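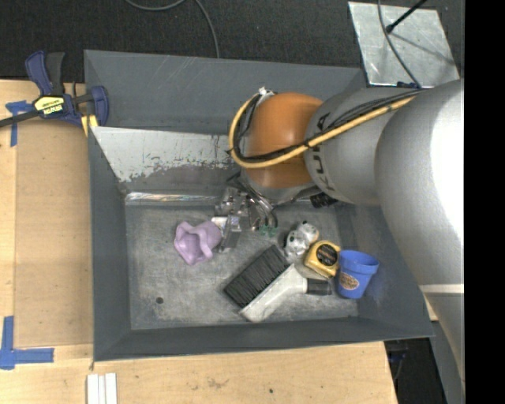
Our bin-picking project keeps dropping the soft stuff. Where do we start?

Posted by Karine Melnyk

Hi everyone! I help out with a student robotics club in Jirkton, and the kids (well, they're sixteen and seventeen, they hate when I call them kids) have a project on a KUKA arm that they get to use two afternoons a week. The task sounds simple enough. You put a mix of household things in a metal bin with sloped sides, and the arm has to take them out one at a time. They're using a tape measure, a little plastic flowerpot, a brush, a cow-spotted toy, a crumpled purple cloth, that sort of thing.

The tape measure is going great. The cloth is a mess. The gripper comes down, closes, goes up, and half the time there's nothing in it, and then the program carries on as if there were. They also get odd height readings near the back wall, where the metal is shiny. They've logged 573 tries so far and written down every single one, bless them, but they don't agree on what the log is telling them. One of them wants to throw out the cloth completely. The open house is in August and I'd love for them to have something they're proud of by then. I come from teaching chemistry, so please be gentle with the jargon!

Recep Güneş

Hi Karine, what a nice project, and please tell them to keep the cloth! It's the most interesting thing in there. I ran a class on the same kind of task in Pastville for a few years and the cloth was always where the good conversations happened.

I'd split it up, since you really have two problems and they're probably tangled together in that log. The first is picking the spot. With a hard object you can aim for the middle and usually get away with it. With a crumpled cloth the middle may be a flat part, and the fingers just slide over it. Have them aim for the highest fold instead, and go down a bit lower than feels comfortable, slowly, with whoever is running it keeping a hand near the stop button. Ours went from hopeless to pretty decent with that one change (it took us an embarrassingly long time to try it).

The second is knowing whether you've got anything. If your gripper reports how far it closed, that works well for a tape measure, but a thin cloth can look the same as nothing at all. What my students did was lift, move clear, take another picture of the bin and compare it with the one before. If the purple patch is still there, you missed. It adds a few seconds per pick and the students will complain about it, but let them complain!

As for the shiny wall, depth cameras often get confused by reflections. Try dull gray paper taped over the panel for one session and see if the odd readings go away. If they do, they can ignore points close to the wall in the software afterward and take the paper off again.

Oh, and ask them to sort the log by object before arguing about it any more. One overall success number hides everything.

Blažena Malý

just use suction

Spyros Stefanou

Suction won't help much on a loose cloth, I'm afraid, as the air goes right through most fabrics. It would be lovely on the flowerpot, though!

I agree with Recep on nearly all of it. The one thing I'd add is to check the bin hasn't moved between sessions. Our team lost most of a month because somebody leaned on the table and everything shifted by 3 millimeters, and we blamed the code the whole time. Clamp the bin, mark the corners with tape, and have them look at the marks before the first run of the day. Then rerun the calibration if anything seems off. Also, brushes: grab the handle. The bristles give way, and then the whole thing swings around on the way up.

If they get stuck on the before-and-after comparison, write back here and I'll dig out our old notes. They're messy but they're in plain English, mostly.

Contact us | Copyright 2019 Brurkance Community Help | Back to top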